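Suture bench notebook, Clutholm
December 2018
Entry by Rawan, for Elfriede Aigner and whoever has the bench next

Closing practice on horizontal cuts again. Cut length 40 mm, same as in September. Thread from the Juvell box, stock down to 124. Started at the left end this time.

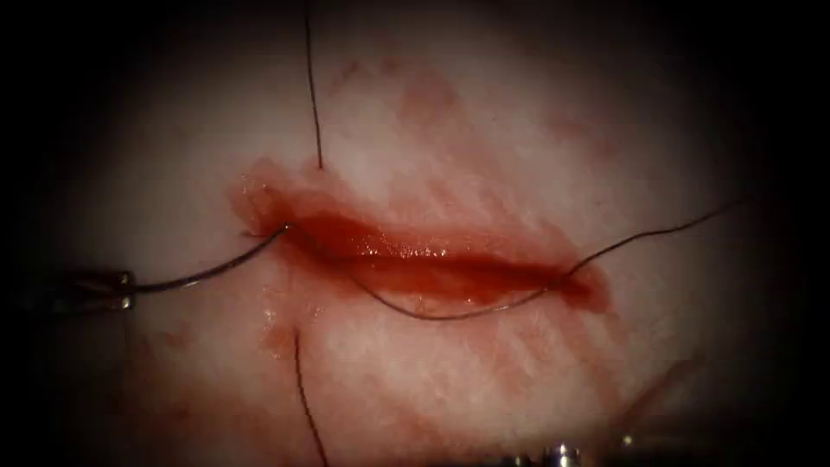
Thread length is still the main trouble. I have been cutting it too long and then spending half the stitch managing slack. With the strand entering at the left end of the cut, the rest sags along the lower lip and partly into the blood, where the dark thread is hard to follow. Elfriede wants the slack taken up before the next bite. Agreed, will do it that way.

Second point is loops. A long strand doubles over itself and I lose track of which side is the tail.
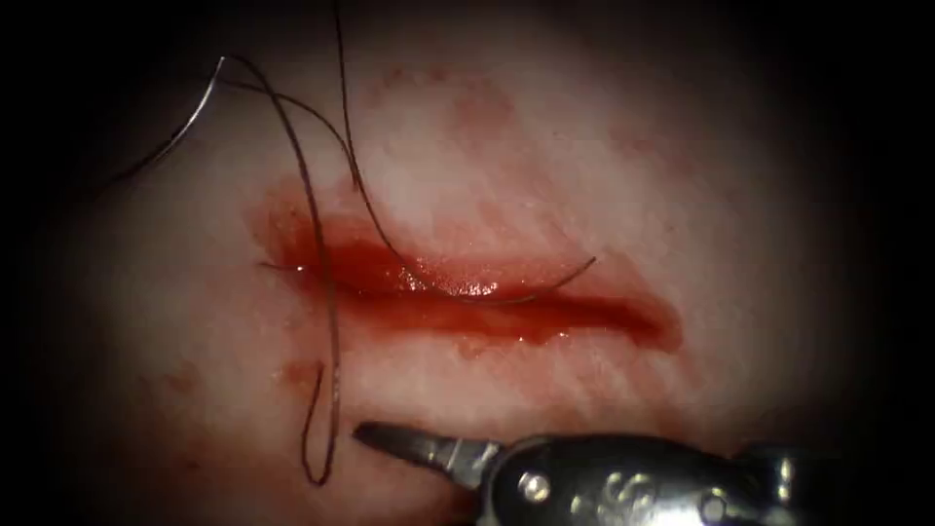 Shorter lengths should help with that too. Try two-thirds of the present length and write down each one. Mulcahy pads are on the second shelf. Left end of the cut needs blotting more often than the right.

To do: reorder thread, ask Elfriede about tail length.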